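September, after the phone bank

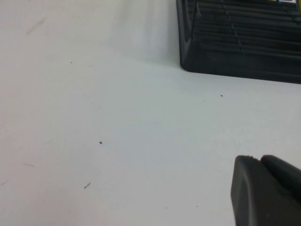

Eleven days until the county primary and I have now been told by 2 separate people that my vote script is "too friendly." Korkor says voters can smell friendliness. She wants us to open with the sewer bond. So tonight I opened with the sewer bond, and a man in the Undis precinct thanked me warmly and hung up.

The target for the evening was 175 calls. I made a respectable dent in it, if you count the answering machines, and I do. Three yeses for Dragica Zupan, one "who?", and a woman who talked for twenty minutes about her nephew's divorce before revealing she votes in the next county over. I marked her as leaning.

Dragica herself dropped in at seven, shook every hand in the room including mine twice, and told us we were the heart of the campaign. Then she asked whether anybody had eaten the last samosa. Kanchan had. There was a silence.

We also received 500 door hangers with the wrong polling hours on them. Aicha thinks we can fix them with stickers. I suspect I know who "we" is, as she was looking at me and holding the stickers.

Home by ten. My voice sounds like a gate. I rang my mother to remind her to vote, using the new script for practice, and she said she was undecided. I have known this woman all my life.

Tomorrow: canvassing on the hill streets. Find the other sneaker.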